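Six months with the Emon teleoperation station: a review from the staff side
Posted 2018-11-07 by Ayten Karabulut

I am responsible for the work schedule in a small company where we teach robots to do housework. We bought the Emon station in May from a dealer in Hinbridge, and since then I have been asked by two other companies if it is worth the money. I answer now in one place, so I can send the link.

First, what is in the package. You receive a pair of hand controllers, a chest harness, the software for one desk computer, and a manual of 170 pages. The robot is not included. The manual is translated well, but the index is bad, and after some weeks we made our own index on two sheets of paper.

Before Emon we used the older Hiseo console. With Hiseo the operator sat the whole shift in front of a screen and moved the arms with two joysticks. It was precise, but people finished the day with stiff necks, and they never felt they were in the same room with the work. With Emon the operator stands near the robot and moves his own arms. A second person sits at the desk, watches the recording and marks the mistakes. So one job became two jobs, and this was for us the largest change.

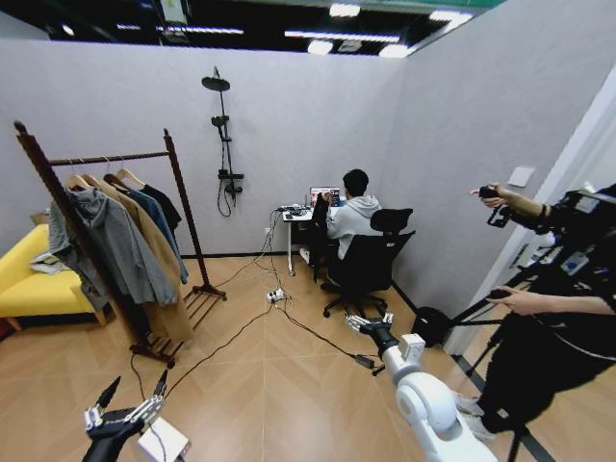 I was worried about this in the beginning. My manager expected that we would save hours, and on paper we use more of them. But the two-person work has less repetition. In the first month we had to throw away many recordings in which a hand closed too early or a sleeve was lost. Now the person at the desk calls it out at once and the operator starts again. In our last full month we kept 761 recordings, a result we never reached with Hiseo.

The controllers are light and the buttons are in good places. Small hands can reach everything, which I cannot say about Hiseo. The harness is less good. The straps become loose when you bend forward, and the buckle presses on the ribs if you are short. I wrote to the support and they sent a longer strap, which was kind but did not solve my problem. Finally I bought a soft pad from Sobczak, normally made for backpacks, and now I can wear it for a full turn.

About the turns: we change operator and desk person every 22 minutes. The manual proposes one hour. Please do not follow the manual in this point. After half an hour with the arms lifted, the shoulders are tired and the movements become small and nervous, and the robot learns exactly these movements.

Clothes are the most difficult task we have. A cup is always the same cup, but a jacket hangs differently each time somebody touches it. The operator must decide from which side to come to the hanger, and for this the delay matters a lot. Emon is quick enough that I stop thinking about it after a few minutes – with Hiseo I was always waiting for the arm.

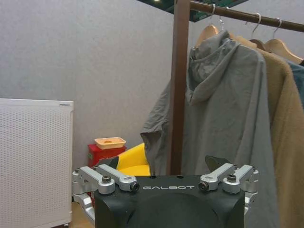

Sobczak pads or no pads, my shoulders would like to disagree with the four stars I suspect are coming. I worked on the same station for one season and what I missed most was the sitting. On the old console I could drink my tea and be slow. With Emon you are a part of the machine and everybody sees when you are tired. Please write also that the desk job is better paid in some companies, and then the changing of places becomes a quarrel. – Radka

Radka, thank you, I add it gladly. With us both places have the same pay, and I would not begin with Emon before this is decided. We had one colleague who did not want to stand at all, and we agreed that he stays at the desk and takes over the file checking too. It works, but the others have fewer breaks from standing, so I had to plan the week again.

My rating is four stars, as you suspected. One star is missing for the harness and for the index of the manual. If your people have healthy shoulders and you can pay for two persons, buy it. If you have only one operator, stay with the console you have and spend the money on a good chair.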